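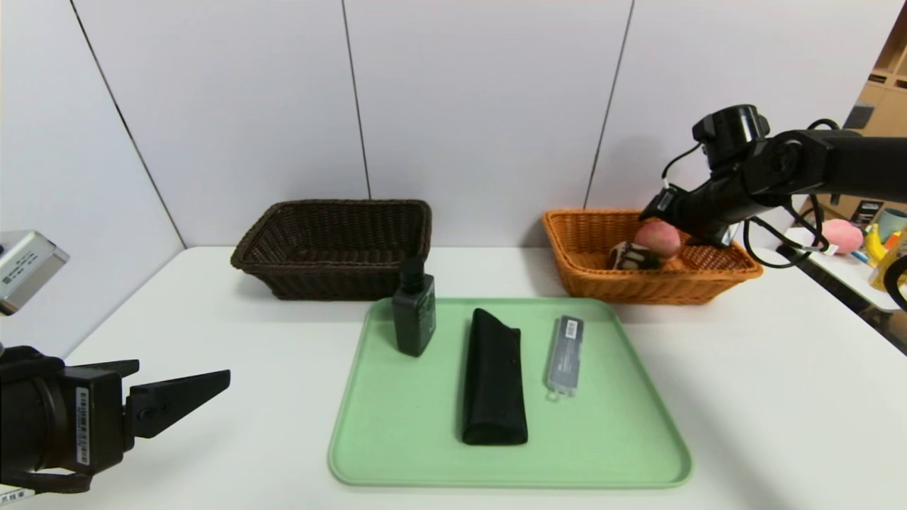 Tidying is the test I'd use for household machines. Durnanholm asks for it more than any other chore, and it sounds trivial: take what is out and put it where it goes. The difficulty sits in the mix of materials. A soft black glasses case, a pump bottle standing upright and a slim translucent box can share one tray, and each wants a different grip. A plush peach in a basket is kinder, as it forgives a poor approach.

**Slide 2: what we measured**

- Clinda trial, April: 501 attempts, 14 object types.
- Success means released in the correct basket, no human help.
- Don't read the table aloud. Point to the soft goods row.

**Slide 3: where it fails**

- Fabric folds under the fingers. Grip force is a poor guide to whether anything is held.
- Clear plastic: depth readings drop out. Jindach's filter helps on flat faces, less on edges.
- Pause for questions, 2 minutes at most.

**Slide 4: can they do it yet?**

- Known objects, fixed table: yes, slowly.
- Unsorted kitchen worktop: no.
- Shop returns bench: the Wi site restarts with 5 new bins. Results to follow.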